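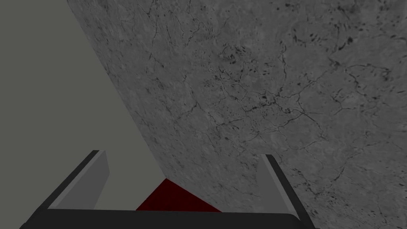 Loukia Katsaros says a door frame should always be darker than the door, and that white trim is a habit people picked up from landlords. She said this at the end of her paint talk at the library in Casten last November and then went straight on to talking about primer, so I never got to ask a follow-up. I have been chewing on it ever since!

So, the house: a plain two-story, hollow-core doors downstairs, real ones upstairs (five panel, old, lovely, buried in paint). Every frame is white. Every door is white. I've stripped two of the upstairs doors and now I have to put some color back on them, and I want to try it her way. Dark frame, softer door, walls left alone. The hall walls are a cool gray and they're staying.

Has anybody lived with dark trim for more than a winter? Does it scuff? Does it make the hall feel narrow? I'm ready to be talked into this or out of it, but I'll admit I'm leaning hard toward in.

*posted by* **hinge_side**

---

### oldsash

Do it. I did all of upstairs six years ago in a near-black blue and I'd do it again tomorrow. Scuffs are there but they're different scuffs. White trim shows shoe marks and dog. Dark trim shows dust and every spot where the vacuum took a chip out, and the chip is bright white if you didn't tint your primer. TINT YOUR PRIMER. They'll do it at the counter for nothing if you ask.

As for narrow, my hall felt taller. I can't explain it, I only live here.

### marbled_murrelet

I'm going to be the grump. I had dark frames in my last place and got so tired of them. A door frame is a thing you walk through forty times a day and I don't think it needs an outline. In a house with a lot of doors (mine had seven off one landing) it looked like somebody had gone around with a marker. We repainted everything the same color as the walls and the whole landing calmed down.

If you've got one or two doors in view at once, fine. Stand in your hall and look at how many you'd be outlining.

### hinge_side

@marbled_murrelet this is exactly the kind of thing I wanted to hear, thank you. From the top of the stairs I can see three, and one of those is the linen closet, which could stay out of it.

@oldsash tinted primer, noted, underlined.

### plumb_bob_jr

What sheen is everybody using? That matters more than the color if you ask me. Satin on the frame and eggshell on the door and you'll see a difference even if both come out of the same can.

### oldsash

Satin on both. I tried semi-gloss on the first frame and it showed every dent from a hundred years of furniture. Sanded it back and started over.

### plumb_bob_jr

A hundred years of dents is the good part!

### marbled_murrelet

Agree with plumb_bob_jr, and I want it noted that I agreed with something.

### quarterround

Question back to the original poster. You say the walls are a cool gray. Flat color or something with movement in it? I did a limewash in my entry and anything mottled is a completely different animal next to trim. Flat gray next to navy reads very crisp. Cloudy gray next to navy goes soft and kind of old, and it'll put up with a lot more color in the door than you'd think.

The part that took me longest was scale. Small veins and cracks look like stone from across the room and look like dirt from a foot away. Big soft blotches do the reverse. I ended up doing sample boards and leaning them in the hall for a couple of weeks, moving them every time I walked past, and the one I picked was one I'd nearly thrown out. A mid gray, a bit dusty, with fine dark lines through it and a few darker spots.
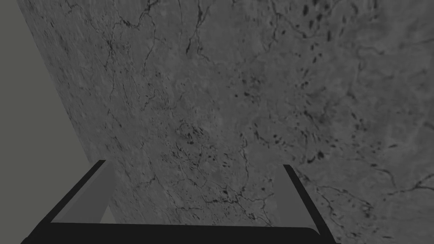 ### hinge_side

Flat at the moment. But now you've got me thinking about the end wall, the one with the bathroom door in it. How hard is limewash over existing latex? I've read that it just slides off.

### quarterround

It needs something to bite. You put down a mineral primer first (mine was Stutov, the gritty one, it goes on like thin oatmeal) and let it sit overnight. Then two coats of wash with a big ugly brush, crossing your strokes every which way. The first coat will look terrible. Please trust me on that. I nearly cried, went to bed, came down in the morning and it had lightened up into something beautiful.

Don't try to touch up a spot later. You'll see the patch forever. Go corner to corner or leave it.

### dovetail_dad

Chiming in to say limewash in a hallway with a bathroom on it wants some thought. It marks when wet hands touch it. We have small kids and there's a row of little handprints at the height you'd guess. I've come to like them. My wife hasn't.

### quarterround

Fair! Mine is an entry, so it gets elbows and bags but hardly any wet hands. There are sealers, but they flatten the whole effect, so you may as well have used regular paint.

### oldsash

Can I drag us back to doors for a minute. Hinge_side, what are you doing about knobs? Because if you go dark on the frame the hardware suddenly becomes the brightest thing in the hall, and people forget to plan for it. I had brushed nickel, which had been invisible for years against white, and the minute the navy went up it looked like a row of spoons.

### hinge_side

Oh no. I have the brushed nickel. I have exactly the spoons.

### oldsash

Swap them. You don't need fancy. I got plain round brass ones from Deligiannis when they were clearing out the back shelf, the unlacquered kind, and they've gone a nice dull gold. Skellero makes one that's close but the rosette is bigger, so measure your old paint ring first or you'll have a halo to fill.

### plumb_bob_jr

Seconding the halo warning. Also check your backset before you order anything. Old mortise locks don't match any number on a modern box and you will end up with a knob that skins your knuckles on the stop.

### dovetail_dad

Knuckles! Yes. Our pantry has this. You learn to turn it with two fingers.

### marbled_murrelet

Brass against dark blue is nice, I'll give you that. I still think the door color is where this goes wrong. People pick the exciting frame and then can't decide on the door, so they leave it white, and then you've got the marker outline I was complaining about with a blank page in the middle.

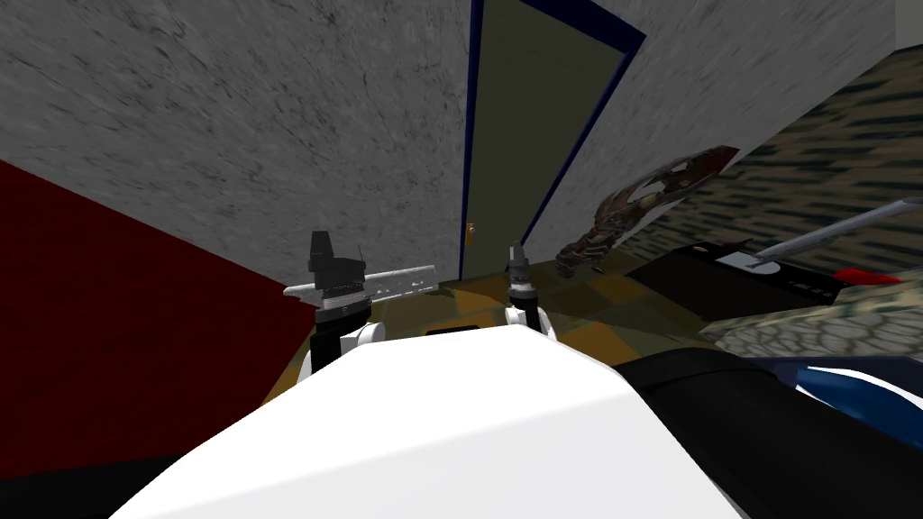 ### quarterround

Door color is where I'd spend all my sample money, and I'd go muddier than feels safe. Marbled_murrelet is right that white in a dark frame is too much contrast for a small hall. What you want is a color with some gray knocked into it, so the frame steps forward and the door sits back. The olive-gray door in the narrow navy frame up there is very near the pairing I'd try first, with speckly gray wall on either side and the little gold knob doing all the sparkle. Notice that the frame is thin. If your casings are wide old ones with a backband, the same navy is going to be a lot more navy, and you might want to take it down a step or paint only the inner part and let the casing go with the wall.

### hinge_side

Okay, THAT is a helpful paragraph. My casings are wide. Wide and a little lumpy. I hadn't thought about painting only part of them. Where would you stop, at the bead?

### quarterround

At the bead, yes. There's a natural shadow there, so even if your line wanders a bit it'll be forgiven.

### marbled_murrelet

Muted olive is the first door color in this thread I haven't wanted to argue with. Don't let it go to your heads.

### plumb_bob_jr

Olive is a sneaky one under warm bulbs, though. Mine went the color of pea soup at night. By daylight it was gorgeous. Brush out a big piece of poster board, tape it to the door, and look at it at ten at night with only the hall light on before you buy a gallon of anything.

### dovetail_dad

Poster board plus one. And paint it edge to edge with no white border, or your eye compares it to the white the whole time.

### oldsash

While you're at it, what are you doing with the door edges? This is a fight in my house. When the door's open you see the latch edge from one room and the hinge edge from the other, and if the room side is a different color from the hall side somebody has to decide who gets which edge.

### marbled_murrelet

Latch edge matches the side the door opens into. Hinge edge matches the other side. I will not be taking questions.

### plumb_bob_jr

I paint the whole slab one color and sleep well.

### hinge_side

One color all around for me, I think. The bedrooms can cope with olive.

Update, several evenings later! I took a sample pot of navy and one of a grayed-out olive and did the closet first, because it's a 32-inch slab from the home center and if I ruined it I wasn't going to grieve. Frame to the bead, door edge to edge, tinted primer under both. It looks so good. I keep opening the closet for towels I don't need. The hall does feel taller, oldsash, and I can't explain it either.

Under the night bulb the olive goes a touch brown, which I like, though my sister said "army." She is allowed one more comment.

Knob still to come. The paint ring on the old one is bigger than I'd hoped, so I'm going to look at the Skellero with the wide rosette after all. The end wall is on hold until I've done a board. Quarterround, can I ask how watery your second coat was? The bag says one thing and every video says another.

### quarterround

Skim milk for the first, whole milk for the second. Stir it more than you think you need to, it settles while you're up the ladder. And mist the wall before you start if your heat's running. Post pictures of the board when it's dry, I want to see it!

### marbled_murrelet

The closet was supposed to stay out of it.

### hinge_side

The closet volunteered.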